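Visit report: open day at the Ó Néill bottling works

We went to the Ó Néill works on 7/25/25, the one day in the summer when the bottling side is open to visitors. There were 14 of us from the local history society, and we joined a larger group at the gate. Tickets were free but had to be booked, and the car park was full by ten.

The works sits between the railway and the river, in a set of brick sheds that were put up for a brewery and taken over for soft drinks and spring water later on. The oldest shed still has its hoist beam over the upper door. The newer buildings behind are plain metal ones and most of the work now goes on in those.

Our guide was Laiba Kazmi, who works in the quality office. She gave us ear plugs, hairnets and white coats, and asked for watches and rings to be left in a tray. Wajid Abbasi could not get his ring off and had it taped over, which was allowed.

The tour began at the water end. The supply comes from two boreholes on the site, and we were shown the pump house from the doorway only. Samples are drawn every hour on a working day and a sheet is signed. The sheets are kept in binders along one wall of the quality office, going back to when the present owners took over. Dzintra Šimkus asked whether the river ever got into the boreholes and was told that the winter floods had come up to the step of the pump house but no further. They did stop the line for two days that December to be on the safe side.

From there we walked along a raised gangway over the filling hall. It is very loud even with ear plugs. The main line fills 400 bottles a minute when it is running at full speed, though it was set slower for our visit. The bottles come in as small thick tubes called preforms, which are warmed and blown to shape just before filling. Laiba passed a few preforms round. They are heavier than you expect and the screw thread is already on them. The second line does glass for hotels and restaurants and was stopped for cleaning, so we could look at the washer from close up. It was made in 1988 and parts for it have to be ordered from abroad or turned up in the workshop.

The storage shed was cooler and quieter. Pallets are stacked three high and there is room for 2000 of them. In hot weather the shed can empty faster than the lines can fill it, and they start building up stock in early spring for that reason. The lorries load from the east side only, as the lane on the west is too narrow for anything large. Several people in our group who live on that lane were pleased to hear it was going to stay that way.

Lunch was in the old cooperage, now the staff canteen. We had sandwiches, soup and a choice of the firm's own drinks. The rhubarb one was the best of those I tried. The bitter lemon was too sweet for me.

After lunch there was a talk by Ravindra Vishwakarma on the history of returnable bottles in the town. He has collected bottles for many years and owns 652 of them, of which he had brought two crates. He explained how the deposit worked when he was a boy, and how children would go round the back of a shop, lift a crate of empties and bring them in again at the front.

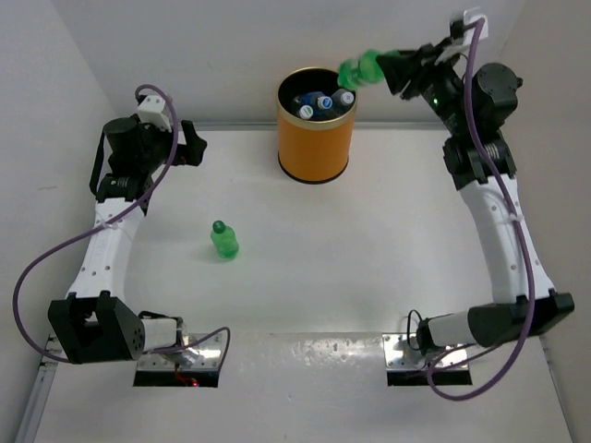 He went on to the marble stopper bottles, which are hard to find whole because children broke them to get the marble out. The local ones have the name of the town spelled wrong on one batch. Sandrine Picard had brought one she dug up on her allotment and he was able to date it from the shape of the neck. It came from a small maker called Cladon, who had premises behind the corn exchange and closed before the war. He would like to hear from anyone with Cladon labels or bills, as none are held in the county record office.

There was time at the end for the small museum room beside the gate. It has enamel signs, a horse-drawn delivery cart without its wheels, and wage books you can turn the pages of. The 1911 book is worth asking for. It lists fines for lateness and breakages by name, and one of our members found her great-grandfather in it three times.

The site is mostly level, but the gangway has 22 steps up and the same down, and there is no lift. Anyone who cannot manage them can wait in the viewing room at the end of the hall, where there are chairs and a window on to the line. Toilets are at the gate and in the canteen. The number 517 bus stops outside every half hour and takes 20 minutes from the station.

The next society outing is to the paper mill. Names to Sandrine, please, with a note of any food needs.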